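Thread: Tipping back the lunch trays, or why is potluck sign-up a blood sport
Board: General > Food at Work

cornbread_denier
Our office does a potluck every November and every November I watch grown adults with mortgages fight over who brings the rolls. This year the sign-up sheet went out at 11 in the morning and by noon all the easy stuff was gone. Chips, gone. Napkins, gone. "Ice," gone, claimed by a man who makes more than my whole row combined.

I got "hot main, serves 14." I have one casserole dish and it serves four if they like each other.

So my question is whether a sign-up sheet is even the right way to do this. My sister's office at Singate just has everyone throw in money and orders trays. She says it's boring and everybody eats. I'm starting to think boring and everybody eats is a pretty good lunch.

My other complaint is place settings. Our organizer wants "real dishes, no paper" this year, so I have to haul those in too.
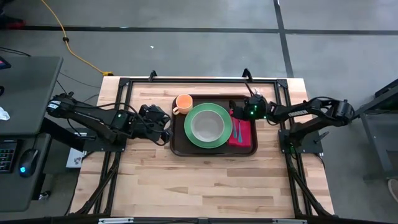 Re: Tipping back the lunch trays
mslidwell
Sign-up sheets work fine if you do them by last name. A through H mains, I through P sides, the rest desserts and drinks. Ours has run that way for years and the only trouble we ever had was the year we hired three people named Young and drowned in pie.

Also a hot main for that many is one big pan of baked ziti. Stop panicking.

Re: Tipping back the lunch trays
Javier_not_that_one
Hard disagree on last names. You're telling me the guy who can't boil an egg has to do a main because his parents were named Adams? I have eaten that man's chili. I went home at 2 p.m.

Money in a jar. Order trays. Done.

Re: Tipping back the lunch trays
mslidwell
Then it's not a potluck, it's a catered lunch you paid for yourself. We did that once. It came to $160 for sandwiches with one leaf of lettuce each, and two people "forgot their wallet" and are still forgetting it.

Re: Tipping back the lunch trays
RenatoE
I'm with the real dishes person, sorry. I set up for ours and once you give people an actual plate they stop building a tower and walking it back to their desk. They sit down. Some of them even talk. A red cloth, a tray and a green bowl do more for a conference room than any amount of crepe paper, and they all go back in the closet until next year.
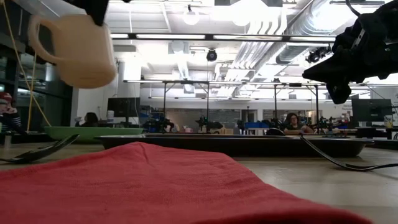 Renato Evangelista
Employee Events Team, Clumus Building 2

To the original question: we let people pick, but the organizer assigns the mains privately first, to people who want them. Corey Tapsell in receiving does a pork shoulder and would be insulted if you gave him napkins. Find your Corey. Then post the sheet with everything that's left, and let them fight over the ice.

Re: Tipping back the lunch trays
cornbread_denier
That is sneaky and I like it. Unfortunately I think our organizer believes I am the Corey.

Re: Tipping back the lunch trays
Javier_not_that_one
Who washes the real dishes, Renato? Because at my last job it was "everyone," and "everyone" was me and a lady from payroll. There were 56 plates. The sink in that break room was the size of a hat.

Re: Tipping back the lunch trays
RenatoE
People take home what they brought, dirty, in a bag. Says so on the sheet.

Re: Tipping back the lunch trays
Javier_not_that_one
So your car smells like gravy. Great system.
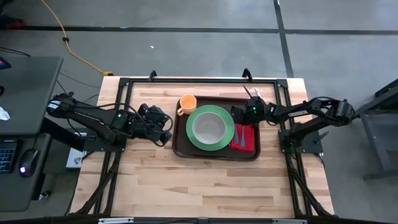

Re: Tipping back the lunch trays
uvach_hills
Nobody has brought up drinks, and drinks are where every one of these goes wrong. Somebody always buys nine two-liters of diet orange and no cups. We quit buying cups and told people to bring a mug from home, and it fixed more than I expected. You know your own mug, so you don't set it down half full and go get another one. A plain orange one with a handle is perfect — nobody else's looks like it, and it can ride on the tray with your food so you make one trip. Cider in a slow cooker, one pitcher of water, and whoever wants diet orange can carry it in themselves.

Re: Tipping back the lunch trays
mslidwell
Cider is fine but put a ladle with it. Ours had a gravy boat. There was a line.

Re: Tipping back the lunch trays
cornbread_denier
Update: I asked to swap and was told the only open slot is "games." I am making the ziti. Does it freeze, and can I do it in two smaller pans, or does the middle come out weird?

Re: Tipping back the lunch trays
mslidwell
Freezes great. Two pans is better. Undercook the noodles and put more sauce than looks right.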